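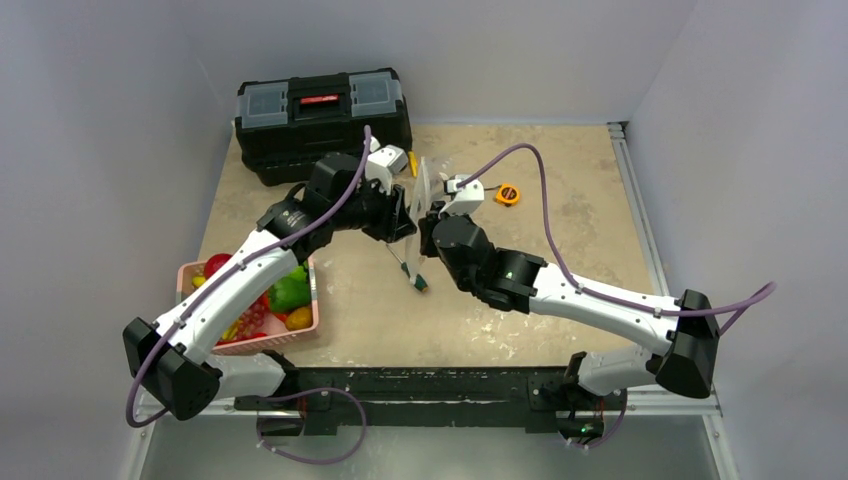

Produce bag

A produce bag is a light bag used to hold loose fruit and vegetables between the shop display and the home. The usual form is a thin, translucent plastic bag without handles, supplied flat on a roll or in a stack and opened by hand at the point of use. Net, paper and cotton versions are also sold.

Form and material

Most plastic produce bags are made from polyethylene film. The film is blown as a tube, flattened, sealed across the bottom and perforated so that each bag can be torn from the next. A standard roll from the supplier Hemden holds 600 bags. Film that is left clear shows the contents well, while whitish film has a slightly milky look and hides small marks on the fruit.

Opening

The two layers of a new bag tend to cling together, and the open end can be hard to tell from the sealed one. The common method is to pinch the mouth on both sides and rub or pull until the layers part. Slightly damp fingers give a better grip. Once a gap has formed, the bag is shaken to let in air and the mouth is folded back over the hand.

Filling

Firm items such as apples and citrus fruit go in first. Soft fruit is placed on top or packed separately. At the covered market in Sirkholm, stallholders fill bags from a basket kept beside the work surface, and bags of 12 apples are a customary measure in October.

Storage at home

Closed plastic film holds in moisture. This suits leafy vegetables but can cause soft fruit to spoil, and many households move fruit to an open basket or bowl on the same day. Bags with small holes – sold in the region under the names Emik and Wan – allow some of the moisture to escape.

See also
Fruit basket
Paper bag
String bag

Page last edited 29 Mar 2019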